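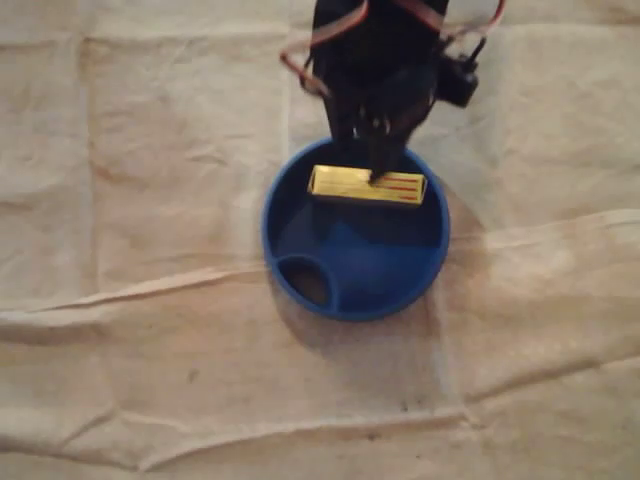

Divided dish

A divided dish is a shallow bowl or tray with one or more parts walled off from the rest, so that two or more things can sit in it without mixing. Also called a compartment dish, party dish, section bowl or (mostly in older catalogs) a relish. Used for snacks, sauces, pet food, beads, screws, buttons, game pieces. Round ones are the most common at home, oblong ones in cafeterias.

Contents
Shape and parts
Materials
Uses
History
Care
See also

Shape and parts

Most have a rim, a floor, and at least one partition. The partition may be straight, as on a lunch tray, or curved, as in many round plastic dishes, where it closes off a small circular cup near the edge. The blue dish shown has a cup of this kind, a thick rounded rim, and a raised hub taking up much of the middle.

The hub has several names: dome, boss, island. On a round dish it pushes the contents outward into a ring, which makes small items easier to pick up with fingers. It also cuts how much the dish holds. Sellers do not always mention this and the listed volume can be for the outer bowl only.

Partition height varies. Low ones (under half the rim height) let food slide over when the dish is carried. Full-height ones stack badly unless the dish was designed for it.

Materials

Glass and pressed glass, older. Glazed pottery. Enameled steel, chips at the rim. Bamboo, mostly for dry snacks. Plastic since mid-century and now the bulk of what is sold, usually in one strong color, sometimes with a seperate lid. Partitions in plastic dishes are normally molded in one piece with the floor. Snap-in dividers exist but get lost.

Uses

Table: chips around the outside, dip in the cup. Nuts in one part, shells in the other. Olives and pits.

Children: keeps peas away from anything wet. Heavier versions have a rubber foot.

Workbench and craft table: sorting. Sowmya Joseph's guide to bead storage recomends a round divided dish over a flat tray for loose work, the small cup being kept for clasps and other findings. 

Pets: domed bowls are sold to slow down fast eaters. A related item but usually deeper and with a wider base.

History

Needs expanding. Compartment dishes in pottery are old and turn up in many places, no single origin. The home plastic type is better recorded. The Jirkus works made a round one with an off-center cup, listed as pattern 42, in up to 8 colors. Navy and mid blue sold best according to Arlo Lindgren, who collected the firm's price lists. A later pattern, 269, moved the cup to the middle and dropped the hub. Short run.

Flurkater sold a close copy with a lid. The lids are now harder to find than the dishes. Grorum made a set of 4 that nested, with partitions cut low to allow it. Collectors do not agree on wether the unmarked dishes often sold as Grorum are really theirs (see Talk page, Dexter Strickland's note on base marks).

Care

Corners where the partition meets the floor hold crumbs and grease. Soft brush, warm soapy water. Plastic: top rack only if dishwasher safe, check the base. Dark colors show scratches as pale lines, abrasive pads make it worse. Oily or tomato-based dips can stain, lighter colors more so. Do not stack wet.

Cracks tend to start at the foot of the partition. Glue repairs are fine for buttons and screws, not for food.

See also

Bento box
Lazy Susan
Muffin pan
Relish tray
Slow feeder bowl

Sources

Lindgren, Arlo. Price Lists of the Jirkus Works.
Joseph, Sowmya. Small Things: Storing Beads and Findings.
Rees, Cadi. Snack Dishes and Their Lids. Chapter on Flurkater.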